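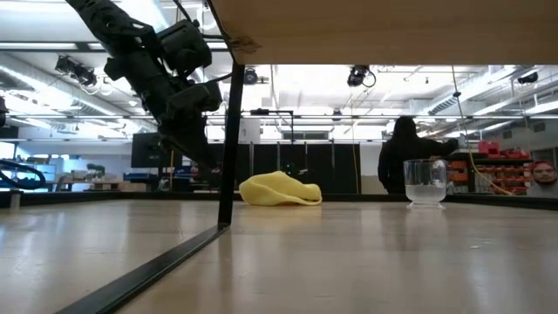 Issue 20, page 9

June 2024

Retiring the overnight file transfer at Gillano

Most of the questions sent in after the May issue concerned one paragraph on batch jobs, so this item sets out the Gillano case in more detail. Gillano distributes plumbing parts from a central warehouse and a set of trade counters. Until this spring, stock levels moved between the two by a nightly export: a job on the warehouse server wrote a flat file, a second job copied it to a shared folder, and a third read it into the counter system, known internally as Graromell.

The arrangement dated from a time when the counters had dial-up lines and closed at five. It had been tuned many times. The file was compressed, then split, then checked with a hash. A retry was added, then an alert when the retry failed, then a rule to silence the alert at month end, when the job always ran late. By the time the work described here began, the three jobs had grown to 14 scheduled tasks, several of which existed only to watch the others.

The first proposal was to move the whole chain to a newer scheduler. It was costed and approved in principle. During the survey the team listed every field in the file and asked each counter which ones it used. The file carried 2494 columns, most of them left over from a product catalogue that had been replaced. Graromell read nine.

With nine fields to move, the case for a file was weak. The warehouse database already published changes to an internal message queue, Minami, which the finance team had been using for invoices. A small consumer was written to pick up stock changes from the queue and post them to Graromell through its existing interface. No change was made to the warehouse application.

Notes on the cutover, for readers with a similar setup:

The old and new routes ran side by side for 20 working days. A comparison script ran after the nightly load and logged every product code where the two disagreed. Nearly all differences came from rounding of part packs. The remainder were errors in the old file.

Message order matters. Two changes to the same product can arrive out of sequence if the consumer runs on more than one thread. Gillano keeps one thread per product group and drops any message with an older version number than the one held.

A full reload is still needed after an outage longer than the queue's retention period. It is started by hand and takes roughly 14 minutes. Counters can continue to sell while it runs, but transfers between sites are blocked.

The scheduled tasks were disabled first and deleted a month later. One, which turned out to feed a sales report, was rebuilt as a query on the reporting copy.

Two matters remain open. Returns are still keyed twice, once at the counter and once on arrival at the warehouse. Foltamau, the label printing package, also reads the old shared folder directly, and its supplier has yet to confirm a date for a version that does not. The folder stays in place, read-only, until then.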